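Workstation and Paper Handling Checklist -- Stostham office, window side
Completed by Rónán Lynch, 2018-03-27

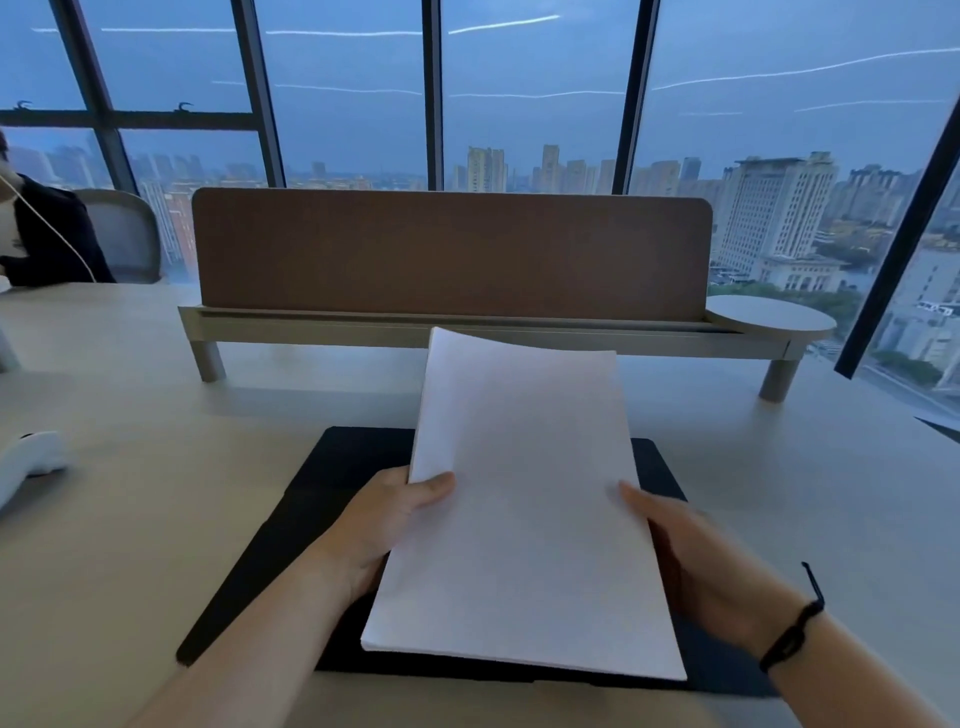
Most of what goes wrong at these desks goes wrong with paper, and the rest goes wrong with cables. The Proron form gives paper one line and fire extinguishers nine, so I have used the margins. Squaring up a stack on the desk mat, upright with a hand at each side, is the method we want people to use, and the mat is a fair surface for it. Slapping the stack against the divider is the method we mostly get. Comments are mine unless marked MZ, in which case they are Miroslava Zeman's and you may take them up with her.

1. Desk surface clean, no chips or raised edges
OK. One sticky ring at desk 34, origin disputed.

2. Desk mat lies flat, corners down
OK. The mats do migrate. Pull yours back before you start, please.

3. Divider panel secure on its frame
OK at all desks but one. Desk 83 wobbles if leaned on. Do not lean on it. I leaned on it four times to be sure.

4. Round tray on divider frame not overloaded
FAIL, two desks. It is a tray. It will hold a mug. It was never meant to hold a fern, a speaker and somebody's lunch.
MZ: The fern is mine and it is light.

5. Paper stored below shoulder height
FAIL. Boxes still on top of the tall cabinet. Move to bottom shelf by May.

6. Stacks carried in manageable amounts
PARTLY. Limit is 300 sheets per lift for the Cunha mailing. I watched a man take 400 and drop most of them at the printer.
MZ: He has asked not to be named. It was Rónán.

7. Paper cuts recorded in the first aid book
OK, if anything too thoroughly. A date and a finger will do.

8. Walkway behind chairs clear
OK after I moved a bag. Bag was back when I left.

9. Window latches working, nothing hung from them
NOT TESTED. Raining sideways. Resitus to check on their next visit.

10. Glare on screens
N/A. See weather.

Actions: tighten divider at 83 (RL). Clear trays (everyone). Fern to windowsill (MZ, under protest -- she has written "under review" on my copy).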